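Lenus adds parts board to robot training work in Bunudby

June 10, 2026

BUNUDBY - Lenus has started recording a new set of training examples for its two-armed robots, this time built around small parts and a printed board that shows where each one goes.

The company said the new set will hold 900 recordings when it is complete. They will be used to train Lamow, the control software Lenus has been working on for light assembly jobs such as fitting pins, seating gears and loading trays.

Lamow learns by example. An operator guides the robot through a task from a station across the room, and the system saves the camera views along with the position of every joint in the arms and hands. The software is then trained to connect what the cameras see with what the operator did next.

An earlier set, finished in March, came to 908 recordings. Most of it covered larger household and warehouse items, including bottles, cartons and folded cloth. Lenus said the software handled those well enough in testing but often fumbled when it was given anything the size of a fingertip.
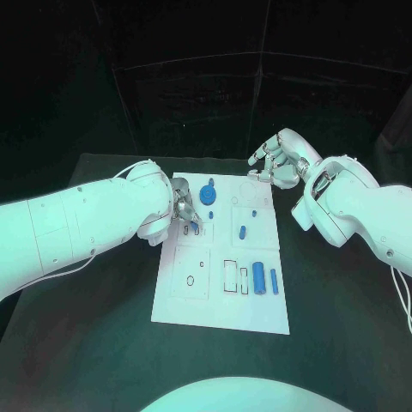

By a Bogale staff writer

Blue pegs, cylinders and a gear-like disc are among the pieces used with the board, a white sheet marked with thin black outlines and laid over a dark tabletop. The outlines include slots, circles and rectangles in several sizes. One robot hand works low over the sheet with its fingers pinched while the other can be held clear, ready for its turn.

Each session begins with the pieces set out in a different arrangement. Some start upright and others on their sides, so the operator has to change the approach from one recording to the next. Lenus said an earlier trial used the same starting layout every time, and the software did poorly as soon as a part was moved an inch or two.

Operators work in shifts and are asked to keep a steady pace. A recording can last up to nine minutes. If a part is dropped, the operator keeps going and tries to pick it up again, and the attempt is saved with a note. The company said it wants those attempts in the set so that Lamow has something to go on when a grip fails.

Recordings are checked before they are added. Reviewers mark the point where each part is picked up and the point where it is released, then write a short line saying what was done. Sessions with missing camera footage or gaps in the joint readings are thrown out and recorded again.

The work is being done at the company's Bunudby site, where the robots are set up in front of dark cloth to keep the background plain. A second site in Bogale will repeat part of the schedule under different lighting. Lenus said it plans to compare versions of Lamow trained on material from one site with versions trained on both.

The company has not said when the software will be offered to customers. It also did not give a cost for the recording program.

Trials with the finished set will use boards the software has not been trained on, with outlines in new places and parts in other colors. If the results are poor, Lenus said, more recordings will be made with a wider range of boards before any work starts on parts that have to be screwed or snapped together.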